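Drelton Lattice Laundry Basket, Round, Open Top
Item 2252
Maker: Trurnness

The Drelton is a one-piece round basket for bedroom and laundry room use. The sides are perforated in a regular lattice pattern. The top is open, with no lid and no hinge. Air passes through the wall on all sides, so worn clothing can sit between wash days without being sealed in.

Specifications
Material: molded polypropylene
Color: light blue
Height: 383 mm
Capacity: 58 liters
Shape: round
Lid: none
Pack quantity: 2
Assembly: none required

Placement
The basket is intended to stand on the floor beside a bed, where most bedroom clearing starts. Bedding, soft toys, empty cups, bottles and small boxes tend to collect on the blanket at the foot of the bed. Sort on the bed, then drop washable items straight into the open top. Keep the basket within arm's reach of the mattress edge.

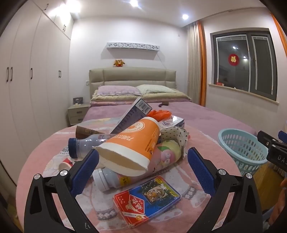 Cloths and pillowcases go in first. Plush items should be checked against their care label before they are added to a wash load. Paper cups, plastic bottles and cartons belong in household recycling or trash. Do not put containers that may still hold liquid in the basket. The wall is perforated and will not retain a spill.

Small items
The lattice openings are sized for airflow. Socks and washcloths stay inside. Loose playing cards, coins and hair ties can work through the wall and should be stored elsewhere. For these, see the Fletach drawer tray, sold separately.

Stacking
Empty baskets nest. Do not stack loaded baskets. The rim is not designed to carry weight from above.

Cleaning
Wash with warm water and mild detergent. Use a soft brush on the lattice. Do not use solvent cleaners or abrasive pads. Dry upside down. Not suitable for dishwashers. Long exposure to direct sunlight may fade the color.

Availability
Stocked at the Pinheiro warehouse. Orders for item 2252 ship in the standard carton. Replacement units are supplied singly on request.

Page updated 3rd July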